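Cuaderno de laboratorio, célula de tienda
Domingo, 20 de marzo de 2022

Entrada larga. Hay varias cosas mezcladas de percepción y de control del brazo derecho y prefiero dejarlas juntas antes de que empiece la semana.

Estado al empezar: rama de integración de Gruvitz compilada limpia, planificador en la versión que congelamos para la demo de Ullbridge, calibración mano-ojo de la última sesión. La cámara de cabeza no se ha tocado. El brazo izquierdo con la configuración de reposo baja, la que deja la pinza por delante del cuerpo, a media altura.

1. Segmentación de los cajones

El detector de divisores sigue siendo lo más flojo de la cadena. Los listones de madera son finos y los cantos devuelven mucha luz del techo, de modo que en la nube de profundidad aparecen como una franja sin datos con puntos sueltos a los lados. El ajuste de planos coge esos puntos y dobla el divisor. En el primer cajón, el de las coles, pasa menos. En el segundo, el de los pepinos, pasa casi siempre: las piezas largas van en paralelo y el ajuste de líneas las confunde con el propio listón.

He probado dos cambios:

- Subir el umbral de longitud mínima de línea a 400 mm. Quita casi todos los falsos divisores en los pepinos, pero pierde el divisor verdadero de los cajones del fondo, que en imagen sale muy corto por la perspectiva.
- Hacer el filtro en coordenadas del expositor en lugar de en píxeles. Aquí el umbral sí tiene sentido, todos los divisores miden lo mismo. Hace falta la pose del expositor antes de segmentar, lo que invierte el orden actual de los nodos.

Me quedo con la segunda. La pose del expositor se puede sacar del zócalo y del marco metálico negro de la base, que contrasta bien con la moqueta y no depende de lo que haya en los cajones. He escrito un nodo provisional (pose_expositor, en la carpeta de pruebas, sin tests todavía). Publica la transformada una vez por segundo y la congela cuando la base deja de moverse. Cuidado: si se arranca con la base en marcha, se congela mal y no avisa. Hay que añadir una comprobación de varianza.

2. Etiquetas

El clasificador de Brallmont viene entrenado con verdura real y aquí es artificial. Los errores son los que cabía esperar. Las zanahorias las acierta. Las medias coles chinas las parte en dos, hoja por un lado y base blanca por el otro, y genera dos candidatos de agarre por pieza. Entre los pimientos verdes alargados y los chiles verde oscuro no distingue nada, les da la misma clase con la misma confianza.

Para la tarea de compra esto último se puede resolver por posición, puesto que cada cajón tiene su contenido en el mapa semántico. No me gusta como solución general. Para la demo vale. Lo he dejado detrás de un parámetro (usar_mapa_cajones, por defecto en falso) para que no se cuele en los experimentos de clasificación.

Lo de las coles lo arreglo fusionando máscaras contiguas cuando la unión es convexa y queda dentro del mismo cajón. Funciona cuando están separadas. Cuando se tocan, la unión de dos coles vecinas también pasa la prueba de convexidad y salen piezas gigantes. Límite por área máxima, por ahora puesto a mano.

El conjunto de reajuste tiene 1.087 recortes etiquetados. Las clases están desequilibradas, hay mucho de los cajones cercanos y poco de los del fondo. Antes de reentrenar habría que grabar una pasada con la base colocada en el otro extremo.

3. Cesta en la pinza derecha

Esto es lo que más tiempo ha llevado. La cesta va cogida por el asa con la pinza derecha y el agarre es firme en traslación, pero el asa es una barra plana y la cesta puede girar alrededor de ella. El planificador la trata como un cuerpo rígido unido a la muñeca, con la orientación que tenía en el momento de cerrar la pinza. En cuanto el brazo cambia de inclinación, el modelo y la cesta dejan de coincidir.

Consecuencias que tengo apuntadas de los registros:

- El comprobador de colisiones rechaza trayectorias válidas porque cree que la cesta roza el canto del expositor.
- Al revés también: acepta posturas en las que la cesta queda demasiado cerca de la moqueta.
- El punto de depósito para el brazo izquierdo se calcula sobre la boca teórica de la cesta, con lo que el error de giro se traslada entero al punto donde se suelta la pieza.
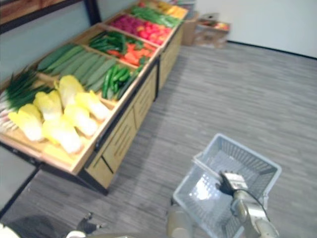 Lo correcto sería modelar el asa como una articulación pasiva con un eje y estimar el ángulo en línea. El modelo cinemático lo permite, se añade una junta virtual entre la muñeca y la cesta y listo. La estimación es otra historia. La rejilla perforada de las paredes deja pasar el patrón de la cámara de profundidad y la nube de la cesta sale llena de agujeros, con puntos de la moqueta mezclados dentro. El ICP contra el modelo converge a cualquier sitio si el ángulo inicial se aleja un poco.

En color va mejor. El azul grisáceo claro de la cesta se separa razonablemente de la moqueta gris en el canal b de Lab, menos en la pared que queda en sombra. Con la máscara de color, cierre morfológico para tapar la rejilla y ajuste del contorno de la boca, sale un ángulo utilizable. Es ruidoso pero sin saltos. He metido un filtro de primer orden y con eso la boca proyectada sigue a la cesta cuando muevo la muñeca despacio. Con movimientos rápidos se queda atrás y no he querido bajar más la constante de tiempo.

Falta decidir qué hace el planificador con un ángulo que cambia durante la ejecución. Opciones sobre la mesa:

a) Planificar con el volumen barrido por la cesta en todo el rango de giro posible. Seguro y muy conservador. Cerca del expositor deja sin solución bastantes metas.

b) Planificar con el ángulo medido, restringir la inclinación de la muñeca durante el trayecto y volver a medir al llegar.

c) Predecir el ángulo con un modelo de péndulo. No tenemos ni la masa ni la fricción del asa, y la masa cambia con cada pieza que entra.

He empezado por la b. La restricción de inclinación la he puesto como coste y no como límite duro, el optimizador se atascaba con el límite. El peso del coste está en el yaml, comentado.

4. Cable de la muñeca

Revisando los modelos he visto que el bucle de cable negro de la muñeca derecha no está en la geometría de colisión. En el URDF de fábrica el brazo sale limpio. He añadido una cápsula pegada al último eslabón que cubre la curva del bucle en la postura nominal. No es exacta, el bucle cambia de forma cuando gira la junta, pero es mejor que nada. Comprobar que no aparezcan autocolisiones falsas con el brazo recogido; en simulación no salen. Falta decidir si la cápsula entra en el modelo común o se queda en el paquete de la célula. Yo la dejaría en el de la célula.

La misma revisión queda por hacer en el brazo izquierdo.

5. Mapa de obstáculos

Las cajas de cartón del fondo, detrás del extremo del expositor, no están en el mapa estático. El costmap las ve bien desde lejos, pero cuando la base se pega al expositor quedan tapadas y se borran al caducar. He subido la persistencia de los obstáculos en esa zona. Quien las mueva tendrá que limpiar el mapa a mano, hay un servicio para eso (limpiar_zona, el argumento es el nombre del polígono).

Otra cosa del mapa: el rodapié oscuro contra la pared blanca da un borde muy fuerte y el nodo pose_expositor a veces lo coge como candidato a línea de base. Por ahora lo descarto por altura. Con la base en el otro extremo del expositor el rodapié va a ocupar mucha más imagen, así que conviene repetir la prueba desde allí antes de darlo por bueno.

6. Tooling

El paquete de registro de Chukwu se ha comido otra vez las marcas de tiempo. Al rebobinar un bag, las transformadas llegan con la hora del sistema y las imágenes con la hora simulada, y tf se queja en bucle. El parche es arrancar el reproductor con el reloj activado antes que los nodos de percepción. Si se hace al revés hay que matarlo todo. Lo he metido en el script de lanzamiento para no depender de la memoria.

La rotación de registros estaba configurada a 365 días, con lo que el disco de la célula no se vaciaba nunca. La he bajado. Antes he copiado al servidor los bags de septiembre, que son los únicos con la calibración antigua y hacen falta para comparar.

También he separado el visor de depuración en un proceso propio. Cuando el visor se colgaba arrastraba al nodo de la cesta, y el planificador seguía trabajando con el último ángulo publicado sin quejarse. Ahora hay un tiempo máximo de validez: si el ángulo es viejo, el planificador vuelve al volumen barrido de la opción a.

Pendiente

- Comprobación de varianza en pose_expositor antes de congelar.
- Tests del mismo nodo.
- Pasada de grabación desde el otro extremo, para etiquetas y para el rodapié.
- Límite de área de las coles calculado a partir del modelo, quitar el número a mano.
- Medir el retardo real de la cadena color-contorno-filtro.
- Probar la opción b con piezas dentro de la cesta. El contorno de la boca puede quedar tapado por lo que asome.
- Cápsula de cable en el brazo izquierdo.
- Abrir incidencia a Chukwu con el bag mínimo que reproduce el fallo de los relojes.

Los cambios están subidos a la rama cesta-pasiva, sin fusionar. Quien la use, que regenere la cinemática inversa antes de lanzar: la junta virtual cambia el número de eslabones y la caché antigua carga sin dar error.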